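8/26/18

Back on the dye notebook after a lazy week. The Samonte wool finally came, 3 big skeins of it, and it's nicer than the last lot (a bit greasy still, so I gave it a long soak with a squirt of dish soap before I did anything else). The goal is the same one I've had since June: a proper warm orange out of madder and onion skins, without it going brown on me the minute I look away.

Weighed everything on the Druno scale. Alum went in first, then the wool, and I held it just under a simmer for an hour. I used rainwater from the Udlow barrel this time — tap water here is so hard it turns madder into brick. Then I left the skeins in the pot overnight, lid on, and tried very hard not to poke at them.

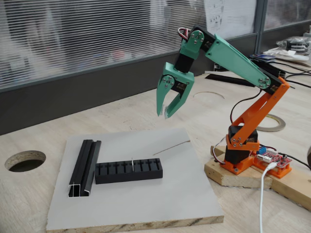

Madder bath number two was the good one! I kept it low, up to 30 minutes longer than the Ploken booklet calls for, and pulled a test strand whenever I got impatient. The first strands were peachy and kind of sad. The later ones got a lot closer to the bright orange on the lower part of the arm, which is the color I'd love to hit for the yoke of the sweater. I'd happily take that mint green for the cuffs too, but I have no idea how to get there with plants. Weld over a very weak indigo, maybe? Everything I've tried so far comes out olive.

Rinsed twice, hung the skeins in the shade. Swatch card is filed as 2843. Still to do: a light test in the south window, half the card covered with foil, and order more alum before the next batch.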